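Search news, people, topics Search

We use cookies to understand how readers use this site. By continuing to browse you accept our cookie policy. Accept Manage settings

Robot learns tidying jobs by asking itself "where am I now?"

A small research team has reported that a robot arm trained in simulation can recover from its own mistakes more often when it is made to name the stage of the task it is in before each movement. The method is called Ernus, and a first paper was released in April, together with the test scenes.

The work was led by Ville Pesonen and Chepkoech Laizer of the Zerouali Laboratory, with computing time provided by the software firm Larkon. It deals with a problem well known to people who work in this field. A robot that has learned from demonstrations can do each part of a job well, but loses its way when the parts must follow one another. It may push at a drawer which is already closed, or carry on to the next step with nothing in its fingers.

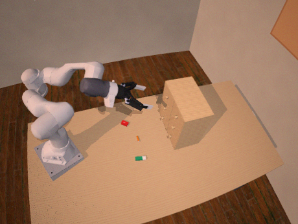

"The usual policy looks at the camera and gives the next movement," said Laizer. "It has no opinion about what was finished and what was not. We wanted it to have this opinion, and to be able to change it."

In Ernus, the learned controller has two outputs. One is the ordinary movement of the arm and the gripper. The other is a short label for the stage, such as approach, grasp, open or release. The label is fed back as an input at the next step, so the controller always sees its last guess beside the new camera views. If the views do not agree with the guess, it can go back to an earlier stage.

The training set was made by people who steered the simulated arm from a desk. They recorded 700 demonstrations, all of them on the same table with a drawer cabinet and a few small objects. The stage labels were not written by hand for every recording. Pesonen labelled 30 of them himself, and a separate model, which the team calls Aloron, learned from these to label the rest. 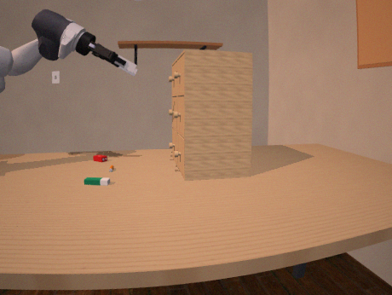
According to the paper, the choice to work with few labels was made early. Labelling one recording is slow work, and two persons will often disagree on the exact moment when a grasp begins. The authors tried larger hand-labelled sets and found that the gain was small after the first recordings — the disagreements between labellers became the main source of error.

Some readers of the first version asked if the stage labels are really needed, or if a controller with a longer memory would do the same. The team has added a comparison for this reason. They trained three controllers on the same demonstrations: a plain one, one with a longer memory and one with stage labels. The one with longer memory did better than the plain one when a job went smoothly. When the object was moved by the simulator in the middle of a grasp, it was the stage controller that most often returned and tried again.
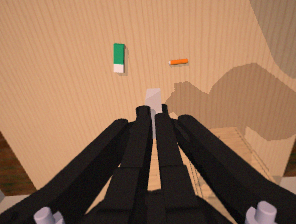
Grasping was still the weakest part. The objects in the test scenes are small in comparison with the gripper, and an error in the approach can turn an object or push it away. A wrong guess by the controller is costly here, as it will lift the arm and travel to the cabinet before it notices anything. Laizer said the team is now testing a rule that the label cannot change from grasp to carry until the views from two cameras agree.

Each controller also receives a view from near the gripper, and the paper reports that removing this view hurt all of them. The team had expected the stage labels to make up for part of the loss, but they did so only for the drawer jobs and hardly for the grasping. 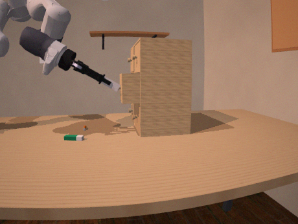 Drawer jobs are where the authors see the clearest use of their method. A drawer has a state which stays after the arm has left it, and the controller must read this state correctly before it chooses what to do. In the test scene with a drawer standing out from the middle of the cabinet front, while the green and white block and the tiny orange-topped object are still on the table, a plain controller has little to tell it which stage it is looking at, for the fingertip is right beside the drawer both when it has been pulled and when it is to be pushed. The stage label carries this information from the step before.

Pesonen was careful about what the results mean outside of the simulator. The colour of the light and the friction of the drawers were varied during training, but the room and the furniture stayed the same. "I would not put this on a real arm in somebody's kitchen," he said. "A real drawer sticks, and it does not stick in the same way every day."

The group plans to repeat the drawer tests on a physical arm later this year. The demonstrations and the labels can be requested from the laboratory, and the code for Aloron will be released when its documentation is ready.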